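About Us

Gronow Wetland Centre
Flaltville

Open from 9 am, all year
Home | Visit | Programs | Wildlife Care | About Us | Contact

Who we are

Gronow Wetland Centre is a not-for-profit nature centre on the eastern side of Flaltville. We look after 82 hectares of marsh, paperbark swamp and open grassland, and we run walks, school visits, evening talks and a small wildlife care clinic. The land is leased from the shire. The buildings belong to us.

The centre takes its name from Gronow Creek, which enters the property under the railway bridge and spreads out into three ponds before it reaches the Ellden River. In a wet year the ponds join up and the lower track closes. In a dry year you can walk across the middle one.

How we started

The site was grazing land until the early nineties. When the last lease ran out, a group of neighbours asked the shire not to sell it for housing. They were given two years to come up with a plan. The plan was mostly fencing and weed control, and it was accepted.

Modupe Abubakar was part of that first group and still leads our early walk on the river side. She kept a bird list from the start, in a series of school exercise books, and those books are the reason we know what was here before the replanting. Her list now stands at 200 species. The most recent addition was a painted honeyeater, seen near the top car park in May.

The visitor building opened some years later in what had been a machinery shed. We added the classroom, then the clinic, then the covered deck. The deck was meant to be temporary.

What we do

Most people know us through the public programs. We hold guided walks at dawn and dusk, frog listening nights in the warmer months, and a winter series of talks with soup. The talks cover whatever our speakers are working on. Recent ones have been about microbats, native grasses, fishing line and how it ends up in pelicans, and the history of duck shooting on the Ellden.

School groups come during term for half-day or full-day visits. We follow the state curriculum for the primary years and can put together something different for older students if we are given enough notice. Last year we had 663 students through the classroom. Teachers should book a term ahead, as spring fills early.
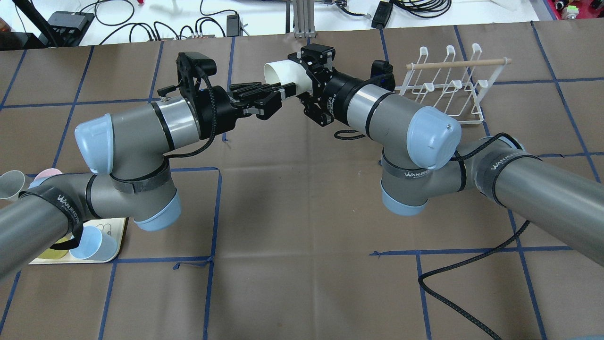
We also count things. The waterbird count is done every month from the same four points, and the results go into a public record that anyone can download. Our nest box survey covers the paperbarks and the old river red gums along the boundary. Members can join either one after a short training morning. You will need your own boots. Binoculars can be borrowed from the front desk.

The clinic takes in injured native birds, possums and turtles from the district. It is not a vet hospital. Animals that need surgery go to a practice in town that works with us at a reduced rate. We don't take cats, dogs or domestic poultry, though people do bring them. If you have found an injured animal, please ring before you drive out.

Toma

Toma is our resident barking owl. He was hit by a car as a young bird and has limited movement in his left wing, so he cannot be released. He lives in the aviary behind the classroom and is usually asleep when visitors come past. Please keep to the path and keep your voice down. He is not available for birthday parties.

Our people

Kayode Tamuno is the centre manager. He came to us from parks maintenance and is responsible for the budget, the buildings and the tracks.

Funmilayo Anozie runs the education program. She taught Year 4 for a long time before joining us and writes all of our classroom material.

Nneka Idahosa is in charge of wildlife care and holds the centre's rehabilitation permit.

Chukwuemeka Olatunji looks after the revegetation work and the seed store. If you want to know what to plant along a wet fence line, he is the person to ask.

We have two part-time staff on the front desk and a casual roster for evening events.

How we are paid for

A bit under half of our income comes from memberships and program fees. The rest is made up of a yearly grant from the shire, donations, and sales from the plant nursery. Entry to the tracks is free and we intend to keep it that way. Our annual report is available at the desk or by email.

Finding us

Take the Ellden road out of Flaltville and turn left after the silos. The bus stops at the gate in the morning and again in the late afternoon. There is parking for cars at the top and a turning circle for coaches. Dogs are not allowed on the property, including in parked cars during summer.

The first pond and the deck can be reached by wheelchair. The river track cannot, as it has steps at both ends.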